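Wingate cell, planner release checklist
15 April 2023

1. Joint limits loaded from config, both arms: PASS
2. Arm-to-arm collision check enabled: PASS
3. Watchdog trips at 900 ms: PASS
4. Planner replay, 1,456 logged paths: 7 rejected, see comment
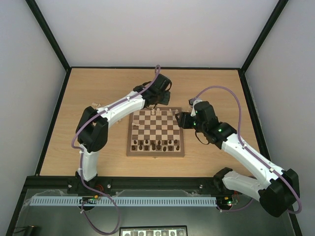

Comment on item 4: All rejected paths come from the Swai grasp module, which still assumes every piece is centered on a square. The piece lying off its square near the left edge of the board is the case to cover. Perception must report tilt and offset before a grasp is planned.

5. Cable clearance in collision model: OPEN. Add margin above both grippers.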